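Is one plate and two pumpkins a fall table?

peninah_l
Joined October. Posts: 23
My sister-in-law does a centerpiece with gourds, candles and what I believe is a whole hay bale. I own a purple plate, a teal mug and two striped pumpkins. I'm told orange is the main thing.
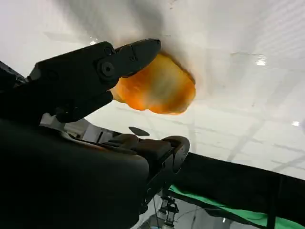
The plan is plate in the middle, one pumpkin per side, done before the coffee is. Does it need a runner?

ormsby_isla
No runner. You have a white table, so let it be white. I'd lose the mug, though. Teal and lavender is Easter.

arsalan.m
Disagree with Isla, as is tradition. The mug stays. Without it you've got a plate being guarded by squash.
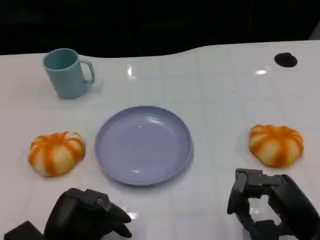

Symmetry is what bothers me. Two pumpkins at the same distance looks like a hotel lobby. Push them both to one side.

ormsby_isla
Both on one side looks like somebody cleared half the table and got a phone call.

peninah_l
So far I have a lobby, Easter and a phone call. Would a bigger plate help?

MiroslavaK
Smaller pumpkins never look right on a bigger plate. Keep the one you have and put a pear on it. Real pear, fake pumpkins, people get confused and stop criticizing.

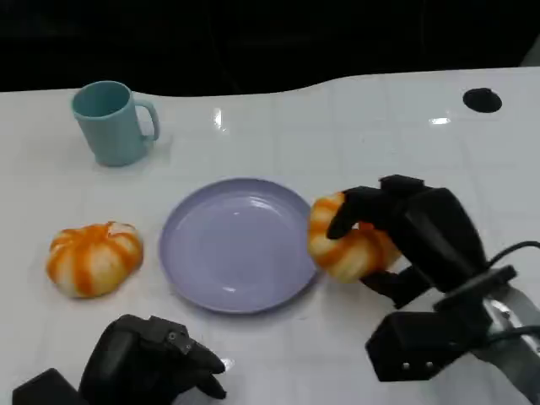 Right-hand pumpkin, off the table beside the plate.

arsalan.m
Farther right. Then leave it alone.

ormsby_isla
Left. And the mug goes.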